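Egocentric demonstration collection

Egocentric demonstration collection is a method of gathering training examples for robot learning in which manual work is recorded from a viewpoint at or near the head. The recordings are used to train a control policy, a model that maps what a camera sees to what the hands should do next. The method is applied mainly to tasks that need two hands, such as unpacking, sorting and refilling.

Task selection

Collection is usually carried out in working or formerly working premises. Food and drink preparation areas are common choices, as they combine reflective steel, translucent containers and thin, flexible goods, all of which are difficult for depth sensors. Restocking a holder with straws is a typical short task: the bundle must be kept together with one hand while the other guides it past the rim.

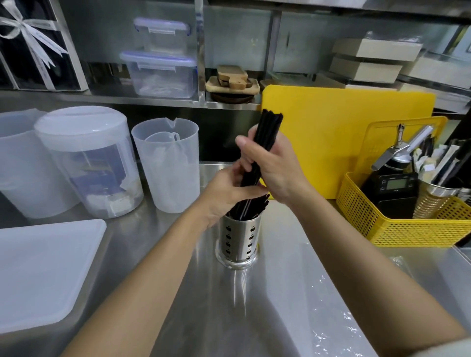
How many examples does one task need?

The number depends on how much the task varies. A short task with fixed objects can be learned from 50 examples, while one in which the objects and layout change may need several times as many.

The Nistasar collection, compiled at Caderness under Bukola Ibrahim, contains 176 recordings of counter work divided among nine tasks. Each task was performed in three layouts.

Segmentation

A recording is divided into segments, each covering one action with a clear start and end. Opening a package is normally labeled separately from placing its contents, even when the same person performs both without a pause.
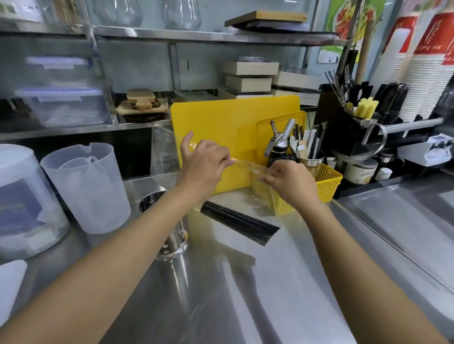

Segment boundaries are set at the moment of contact or release. The Clarnus labeling scheme adds a separate class for regrasping, in which an object passes between the hands or is turned within one hand. Failed attempts are kept and marked, and may be used to train recovery behavior.

Limitations

Head motion changes the viewpoint during a task, and the hands often hide the object being handled. The Nygård correction, applied before training, aligns successive views to a fixed point on the work surface. It does not recover contact force, which must be measured separately or left out of the model.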